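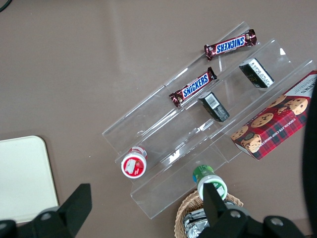
How long before a long drive should I pack the snacks? The night before, and then put them somewhere your family can't find them.

I learned this in July, when we drove up to the lake house my sister rents near Kisard. I had everything laid out on the kitchen counter by 8 in the evening, feeling very pleased with myself, and by bedtime the good chips were gone and so was half the trail mix. We ended up buying replacements at a gas station for what felt like the price of a small boat.

So this year I'm doing it differently! We've got 934 miles ahead of us (we're going all the way to Vatard this time, two days, one overnight stop) and I've been asking everybody I know what they bring. Gráinne Scanlon from the Essien Street book club swears by frozen grapes in a thermos, and I have to say she's right. They were still cold after about seven hours, and they don't leave crumbs in the seat tracks.

Chocolate is trickier. I love it, the kids love it, and it turns to soup on a dashboard in the time it takes to find a restroom. Mine goes in the cooler now, up on top where it won't get squashed, and it comes out after lunch or not at all.

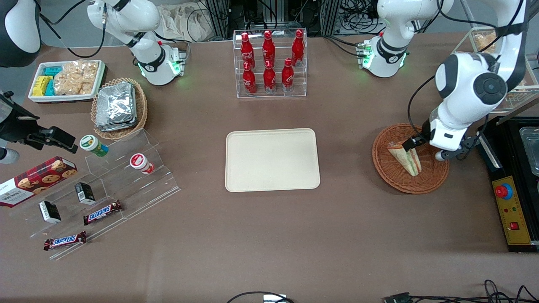
Lunch itself I like to keep simple. Sandwiches, each one wrapped on its own, nothing with tomato slices in it (soggy by noon, every single time). A bit of lettuce holds up fine if you dry it well first, and I put the mustard between the cheese and the meat so it never touches the bread. My husband thinks this is fussy. He also eats two of them before we reach the state line, so I'm not taking notes from him.

One more thing, bring a bag just for trash and hang it off the back of a headrest. And more napkins than you think you need, especially if somebody in your car is six.

If you have a good car snack that doesn't melt, leak or smell, write and tell me before we leave. I'm still short on ideas for the second day, when we're all sick of grapes.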